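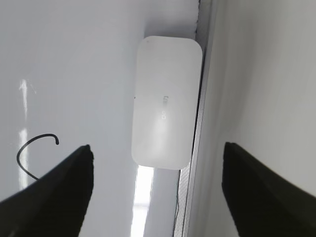

Both fingers below the white case, gap open.

Cycle Count

The second gripper had a fault in the left finger that showed up only when the arm reached down and to the right. Akash Chaturvedi called it a wiring problem. I called it a backlash problem. We had the bench at Umari from six until the building closed, and we spent the first hour of it proving that we were both wrong.

The finger was fine and so was the wire. The controller, a Joltent board bought used, had been set for 4000 steps per turn by whoever owned it before us, and the new motor wanted 2000. Every move came out at half the length we asked for. I had hidden this in April by doubling a number in a file and not writing it down. When Akash replaced the file, the doubling went with it.

"You could have left a comment," he said.

"I meant to."

He typed one in. It said what the number was, what it did, and the date, June 23, 2019. He did not put my name on it, and I noticed that he had thought about doing so. Then he sent the arm home and ran the jog test, ten millimeters out and ten back, with a steel rule clamped beside it. The pointer came back to the same mark. He ran it again with the shoulder at full reach, where the old fault used to show. Same mark.

The pads were the next job. The first set had been cut from sheet rubber and slipped on anything glossy. The replacements came from Chaudhry in a padded envelope with no paperwork. We glued one on and left it under a clamp while Akash ate a sandwich over the trash can. He had been quiet since he arrived. In the two years we had shared the bench I had learned to leave that alone, and I cleaned the rail on the linear axis, which did not need it.

"They offered me the other job," he said, when the sandwich was gone. "The one at Clistum."

"Which building?"

"It isn't a building here."

I put the cap back on the cleaner. He took the clamp off the finger, pressed the pad with his thumb, and reached for the pendant.

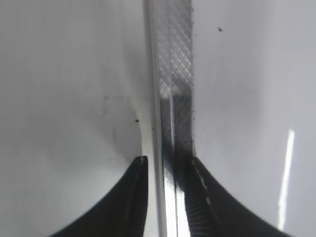
We went in slowly, at five percent of full speed, with the force limit turned down so low that a sheet of cardboard would have stopped it. He drove and I watched the current. There is a small rise when the pads first touch, and then a steeper one when they start to press. The old pads had shown only one rise, with a drop after it when they slipped. I called out the values and he repeated them back, which we had never agreed to do but always did.

"When would you start?" I asked.

"They want an answer this week."

"That's not what I asked."

"I know." He backed the fingers off. "End of summer."

The counter on the controller read 1734. It adds one each time the gripper closes under load, and it cannot be reset without a tool neither of us owned. Some of those belonged to the earlier owner. I had never worked out how many. I asked Akash whether he wanted to take the board with him, and he said the board had been bought with my money, and I said the motor had been bought with his, and for a while we discussed the price of motors.

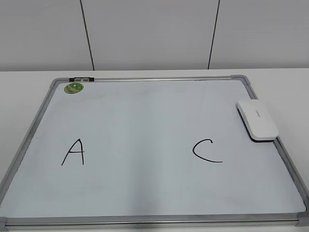 The job list had been his idea from the start. He gave every task a letter, so that either of us could walk in alone and know where the other had stopped. A was calibration. B was the grip test. C was the handover, meaning the point at which the arm would be fit for a person who had not built it. When he went out to move his car I looked over at the whiteboard lying flat on the table. It had his A on the left and a C on the right with a long tail, and a wide blank between them. The eraser was up in the corner, partly over the rail. I could not say which of us had last used it. The grip test was half done, by any fair reading of the current log, and I thought about writing the letter back in and did not look for the marker.

He came back with rain on his jacket and asked if I had touched anything.

"No."

"Then we're still at zero on the new pads." He sat down and opened fault ticket 136, the one about the left finger, which had been open longer than any of the others. He wrote the cause in one line: wrong step count, masked by an undocumented scale factor. Under corrective action he wrote that both operators had been informed.

He left it open on the screen with the cursor in the last field, which asked for an owner.

"Put me," I said.

He typed my name, saved it, and set the speed to ten percent.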